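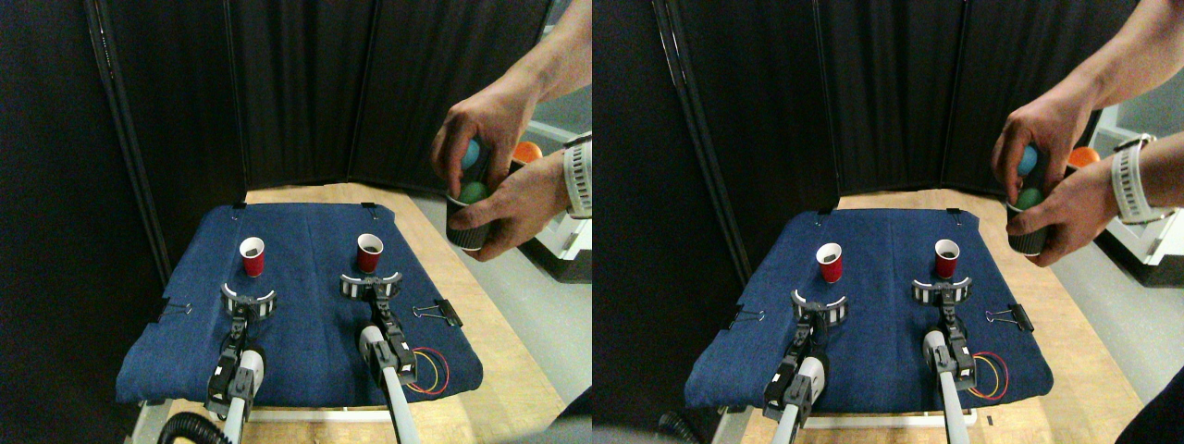 Combien de fois m'avez-vous demandé, depuis la rentrée, quand un robot viendrait enfin débarrasser la table à votre place ? Je n'ai pas tenu le compte, mais la question revient presque à chaque envoi (avec une nette préférence pour le lave-vaisselle, j'ai bien noté !). Alors ce mois-ci je m'y colle, et je commence par le plus bête : des gobelets et des balles. Ramasser, ranger, empiler, bref ce qu'on confie à un enfant de maternelle à la fin d'un goûter.

Il faut que je vous dise d'où je pars. J'ai longtemps travaillé en atelier, chez Vuvwood, au conditionnement, et j'y ai vu des machines poser des bouchons toute la journée sans jamais se plaindre. J'en avais tiré l'idée que la main du robot, c'était réglé. Sauf qu'à l'atelier tout arrive au même endroit, dans le même sens, et que le jour où un carton se présente de travers, on appelle quelqu'un. Chez moi, tout arrive de travers. Une cuisine après le dîner, c'est un carton de travers géant.

Prenez l'empilage. Pour nous, glisser un gobelet dans un autre, c'est un geste qu'on fait en parlant d'autre chose. Pour deux bras mécaniques, il faut viser l'ouverture, descendre droit, serrer assez pour ne pas lâcher et pas assez pour écraser, et puis savoir s'arrêter.
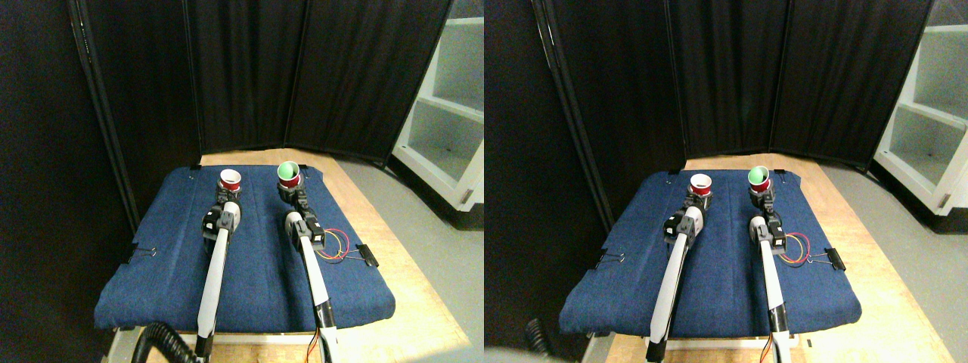 Le gobelet vert est dans le rouge, et chaque pince a de quoi s'occuper.

Je trouve ça assez beau à regarder, je l'avoue. Et je me méfie aussitôt de mon enthousiasme, parce qu'un gobelet bien placé sur un tapis, ce n'est pas une pile de bols gras au fond d'un évier. Une lectrice m'a écrit en novembre qu'elle paierait volontiers 2 000 euros pour ne plus jamais vider un égouttoir. Moi aussi, madame ! Mais pas encore à ce stade-là, et pas sans un bon service après-vente.

Les objets ronds, c'est une autre histoire. Une balle n'a pas de bord, pas d'anse, rien à pincer, et elle file au moindre faux mouvement. Ceux qui ont déjà couru après une clémentine sous le buffet voient très bien de quoi je parle. La solution à deux, un bras de chaque côté, me paraît la plus naturelle : c'est ce que je fais avec un melon.

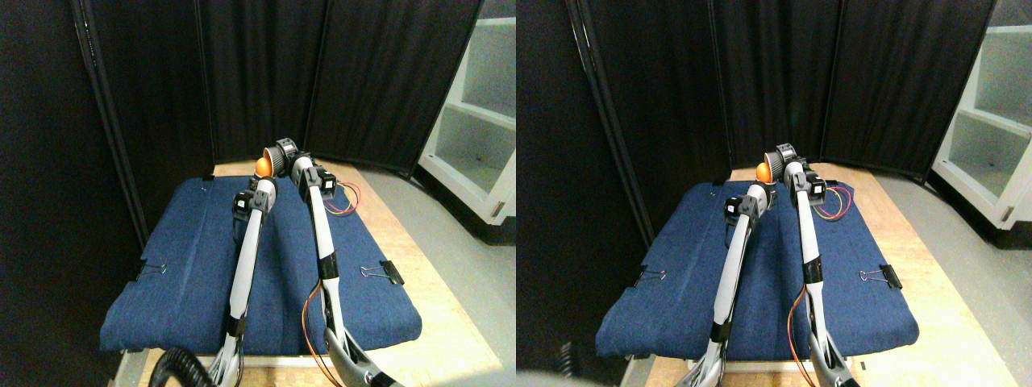 À deux bras pour une seule petite balle orange.

Côté atelier, je suis plus optimiste. Une ancienne collègue passée chez Allgate, dans la préparation de commandes, m'explique que leur catalogue compte 3 721 références et que les machines ne savent en attraper correctement qu'une partie : les boîtes, oui, les sachets mous, c'est selon l'humeur. Le reste se fait à la main, avec les gants et le mal de dos qui vont avec. Elle ne se sent pas menacée, elle aimerait surtout qu'on lui retire les caisses du bas.

Et à la maison, alors ? Ma réponse du moment tient en une note : 2 sur 10. Un point pour la prise, un point pour la patience. Je garde les huit autres pour le jour où l'on pourra laisser la machine seule avec le désordre, les miettes, le chat qui passe et la petite cuillère oubliée au fond du pot de yaourt.

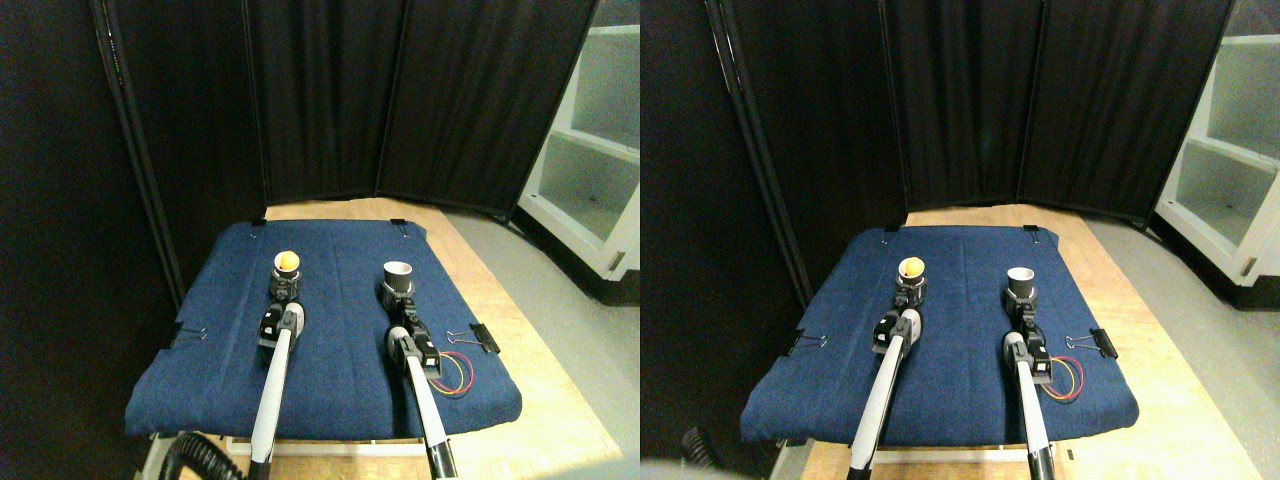

Une balle dans son gobelet gris foncé, un gobelet blanc plus à droite.

Vous me direz que ranger une balle dans un gobelet ne sert à rien dans la vie. Remplacez la balle par une éponge et le gobelet par son support, et vous avez déjà la moitié de ma soirée. Je serais ravie de déléguer ça, même lentement, même pendant que je dors (à condition que ça ne grince pas).

Dans le prochain numéro, je m'attaque au linge, et en particulier aux chaussettes, sur lesquelles j'ai des opinions très arrêtées. Si vous avez chez vous un appareil qui plie quoi que ce soit, même mal, répondez à ce message et racontez-moi, je lis tout !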